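Papers > Textile Care > Section 4

4.2 Fibre release and load size

Fujimoto's trials at Radetik used cotton towels washed at two load sizes, with 400 g of dry cloth as the smaller. Effluent was passed through a 20 micron mesh and the residue dried before weighing. Release per gram of cloth was higher in the smaller load in all six runs (Figure 3).
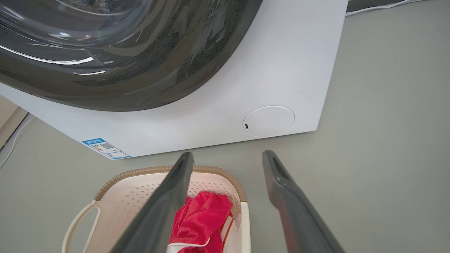
Figure 3. Front-loading washing machine, lower front panel with round cover.

Detergent dose had no clear effect. Spin speed was not varied.

Contact: Masanobu Fujimoto | Back to top | 6 shares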